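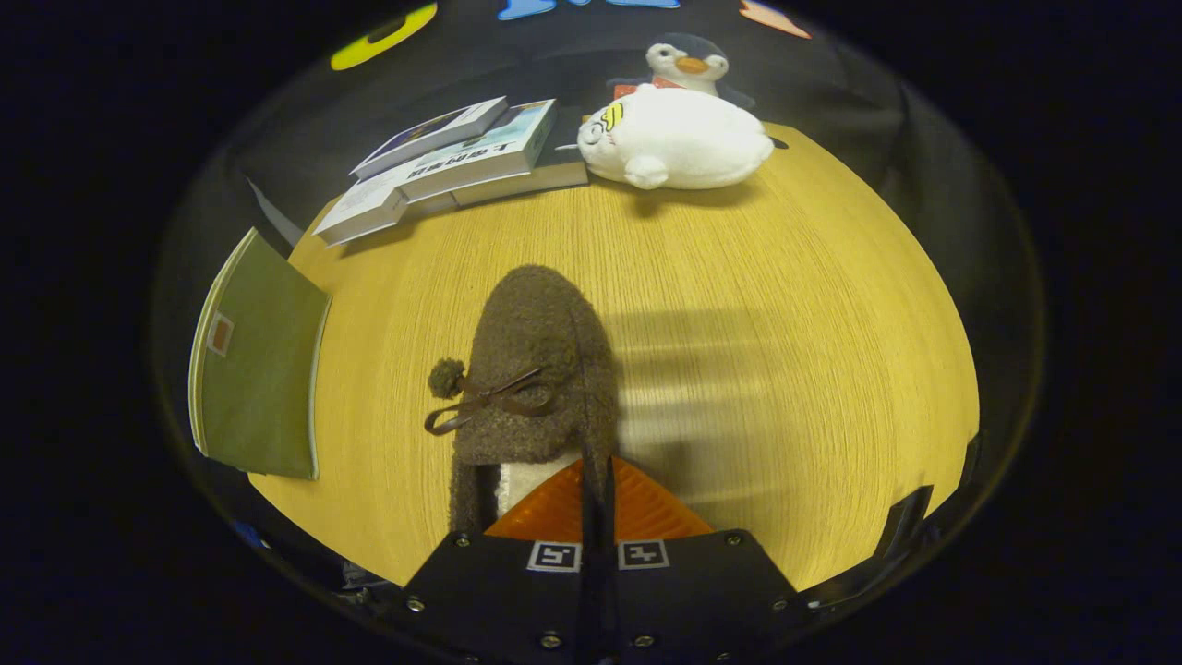 1. ハンドグリッパの手入れ、うちのやり方

みなさん、こんにちは。前回のメールへの返信がすっかり遅くなってしまいました(6月の合宿の準備でばたばたしていて……)。引用しながら書きますね。

> Vumachの手持ちグリッパを使い始めて2か月になります。最近、位置の推定が
> ときどき飛ぶようになりました。マーカーを貼り直すべきか、カメラ側の
> 校正からやり直すべきか、迷っています。みなさんはどんな順番で
> 点検していますか。
> あと、指の奥のオレンジ色の板は外して掃除してもいいのでしょうか。

うちもまったく同じ症状が出ました! 結論から言うと、最初に見るのはネジです。本体の表側に小さいネジの頭がいくつも並んでいますよね。うちの場合はあのうちの1本が緩んでいて、マーカーの乗っている面ごとわずかに動いていました。校正を3回やり直したあとに気づいたので、かなり悔しかったです(笑)。締めるときは対角の順に少しずつ、電動ドライバーは使わないでください。

次がマーカーです。白い四角が2枚並んでいるところ、指の脂で表面がてかってくると検出が落ちます。乾いた布で軽く拭いて、それでもだめなら貼り直し。うちは2枚とも一緒に替えることにしています。片方だけ新しくしたら、間隔が微妙にずれてあとで泣きました。

2. カメラの校正

ここまでやって直らなければ、ようやく校正です。魚眼なので、机の縁があんなふうに丸く曲がって写るのは普通です。大事なのは校正板を視野の端のほうまで持っていくことで、真ん中だけで撮ると端の誤差が大きく残ります。うちの記録だと、全部で794枚撮って、ぶれて捨てたのが57枚でした。そこまで要らない気もしますが、多いぶんには困りません。

3. オレンジの板の掃除

リブのついた半透明のあれですね。うちは外さずに、溝に沿って柔らかいブラシをかけるだけにしています。毛足の長いもの、ぬいぐるみやもこもこのスリッパを相手にした日は、溝に繊維が残っていないか必ず見ます。アルコールは、うちの予備の板が一度白く曇ったのでやめました。外すかどうかは、Mastesvilleのグループが分解手順をまとめていたはずなので、そちらを見てからのほうが安心だと思います。

4. 動作確認

組み直したら、柔らかいものと硬いものを交互に触ります。うちはスリッパと本です。スリッパは爪先を奥に向けて立てて、横からゆっくり当てていく。本は背をつかんで少し持ち上げる。これを合わせて17回くり返して、軌跡が一度も飛ばなければ合格にしています。回数に深い意味はないです、最初にそう決めてそのままなだけで。

そうそう、机の上に本やぬいぐるみを置いたままやるのもおすすめです。背景がのっぺりしていると特徴点が足りなくて、グリッパのせいなのか机のせいなのか分からなくなるんですよ。

Utby版のマウントを使っている方がいたら、ケーブルの留め方を教えてもらえませんか。うちのは引っぱられるとコネクタが浮くことがあって、いまは結束バンドでごまかしています。

ではまた!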